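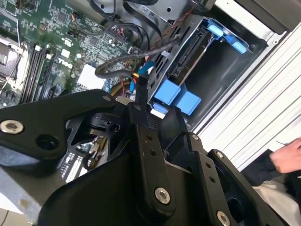 Drallbridge Shared Workshop: Robotics and Automation Group

Visit report: open Saturday at the Wollness workshop
January 16, 2021

The Wollness group opened its doors for the morning and I went over from Drallbridge to see how their arm build is getting on. We had the usual rules on numbers, so visitors went in two at a time and waited in the yard until the pair before came out. I was given a mug of tea and a visitor sticker and told to keep my sleeves away from the lathe.

The workshop is one long room over a tyre shop. Metalwork is at the street end, electronics at the other, and the robot bench is in between, next to the only decent window. They have been at the arm since last March, with a gap over the summer when the building was shut.

The current job is getting a gripper to work inside an open desktop computer. The case is a Dell with the motherboard on one side and the drive cage on the other, and there are cables running between the two. It's a good choice of subject. Old office machines are cheap, and the blue plastic latches on the drive cage give the arm something easy to aim for.

The gripper is matte black plates and links held together with silver bolts, and it is bigger than I had expected. The group call the whole project Dista. The controller board is an Ekpo, bought second-hand, and they spent 200 pounds on the gripper parts and their finishing. The log for the current software stood at 3,507 moves when I asked.

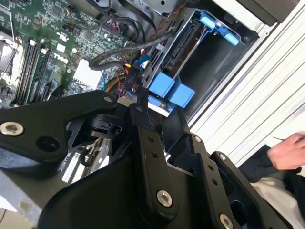
What is the hardest part of a computer case for a home-built arm?
The cables. A board or a drive cage stays where it is, but a cable bends and springs back, and its position changes from one machine to the next. The group keep the arm slow near wiring and have a stop button within reach of whoever is at the bench.

After the bench we were shown the parts store, which is better labelled than ours, and the bin of rejected brackets. Most of the early ones were drilled slightly off. They now make a card template first and check it against the link before marking any metal, and I have copied down how they do it.

Visits last up to 2 hours. Stairs only, no lift. Parking on the street is free on Saturdays but the spaces had gone by ten. The tyre shop doesn't mind people walking through its yard, though it does mind bicycles left against the roller door.

I have asked for a drawing of the link plates and will put it in the group folder when it arrives.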